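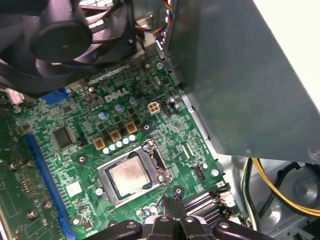
Page last changed: April, 4:10 p.m.

April
Inês Coelho

Heat Transfer 301, Notes for Unit 2: Thermal Resistance in Series and Parallel

Unit 1 covered conduction through a single flat wall. These notes extend the same method to walls made of several layers, to surfaces losing heat to a fluid, and to paths that run side by side. Steady state is assumed throughout. Time-dependent problems are left for Unit 5.

1. The basic relation

For steady heat flow between two points at different temperatures, define

R = (T1 - T2) / Q

where Q is the heat flow in watts and R is the thermal resistance in kelvins per watt. For a flat layer of thickness L, area A and conductivity k,

R = L / (kA)

For a surface exchanging heat with a moving fluid,

R = 1 / (hA)

where h is the heat transfer coefficient. The value of h depends on the fluid, its speed and the shape of the surface. It is not a material property and cannot be looked up the way k can. Use the correlations in the Baumgartner workbook, and check that the flow regime matches before you apply one.

2. Layers in series

When the same heat passes through each layer in turn, the resistances add:

R total = R1 + R2 + R3 + ...

The temperature drop across each layer is proportional to its own resistance. In a furnace wall of firebrick, insulating board and steel sheet, nearly all of the drop falls across the first two. Doubling the thickness of the steel has almost no effect on the heat loss. Look for the largest term before changing anything.

3. Contact resistance

Two solid surfaces pressed together touch only at their high points. The gaps between hold air, which conducts poorly, so a temperature step appears at the joint. The step is modeled as an extra resistance in series. It falls with higher pressure and smoother surfaces, and with a filler such as grease or a soft metal foil. 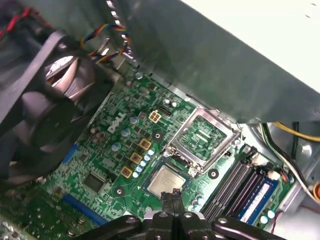
Contact resistance is usually quoted per unit area, in square meters kelvin per watt. Divide by the contact area to get R. A common mistake in past problem sets was to multiply. Check the units at this step.

4. Paths in parallel

Where heat can leave by more than one route between the same two temperatures,

1/R total = 1/Ra + 1/Rb + ...

A framed house wall is the usual case. Heat passes through the studs and through the insulation between them, and the studs carry more than their share for their area. The parallel model assumes no sideways flow between the two paths, so it gives a lower bound on the true resistance. For most building walls the error is small.

5. Worked case

A sealed unit gives off 19 W. The surrounding air is at 301 K. The total resistance from source to air is 2 K/W.

Temperature rise = 19 x 2 = 38 K
Source temperature = 301 + 38 = 339 K

If the output goes up to 56 W with the same resistance, the rise is 112 K and the source reaches 413 K. The resistance is held fixed in this calculation. With natural convection h increases as the surface gets hotter, so the real figure would be somewhat lower.

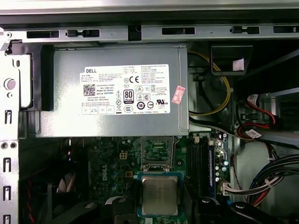

Fig. 1. Power supply and motherboard in a desktop computer.

6. Enclosures

In a vented enclosure the local air temperature is set by an energy balance:

T out - T in = Q / (m cp)

where m is the mass flow rate of air and cp its specific heat. Add this rise to the inlet temperature before using the resistance method on any part near the outlet.

Problems

a) Rework Section 5 with an air temperature of 19 °C.
b) Derive the parallel formula from the definition of R.
c) A wall has two layers of equal thickness, one with twice the conductivity of the other. Find the temperature at the joint in terms of the two face temperatures.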